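Notes for the Histhorpe talk – keeping one two-arm cell alive

(Skip the company intro, Mei-kuen is doing that before me.)

Okay, so I look after one cell. Just the one! It's the kitchen table cell at Samside, two arms over a tabletop, and it spends its days on dishes and food. I've been its keeper since June and I want to talk about the boring stuff, the stuff that eats my mornings.

First thing I do is home both arms with the table clear. Then I go joint by joint at slow speed and listen. Really listen – I caught a bad wrist bearing that way, a little tick on every turn, and the logs were perfectly happy about it. (Do the tick noise. Hiu-tung says I do it too loud.)

Then the props go back. We have a taped layout sheet for this, and I still get it wrong when I'm in a hurry.

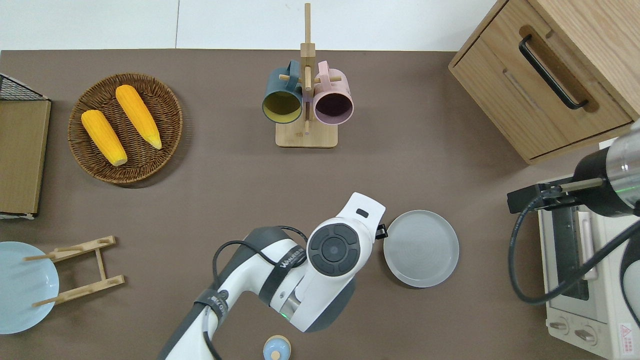
Cables next, my favorite rant. A cable on the outside of an arm needs slack for the full reach, but every bit of slack is a loop that can catch on something. A mug peg, a door handle, you name it. My rule is to drive the arm to its farthest pose, leave a hand's width, tie it there, then fold the arm all the way in and see where the loop ends up. If it hangs below the gripper, start over. I've started over a lot.

Grippers: wipe the fingers every 40 runs, check the screws every 240. I used to do the screws by feel and then we had a finger droop halfway through a plate pickup, so now there's a torque driver on a hook and everybody uses it, me included.

(Ask the room who keeps a paper log. Wait for hands.)

I do. Ours has 131 entries so far and 7 of them are the same loose connector at the base of one arm. I wouldn't have spotted that from memory. We swapped the connector for a locking one from Okeke and I'm still watching it.

Last bit, calibration. After any bump, even a gentle one, redo the table corners before you touch anything in software. I once lost a whole afternoon tuning grasps when the base had shifted. Tell the Trimoseo story here if there's time, otherwise go straight to questions.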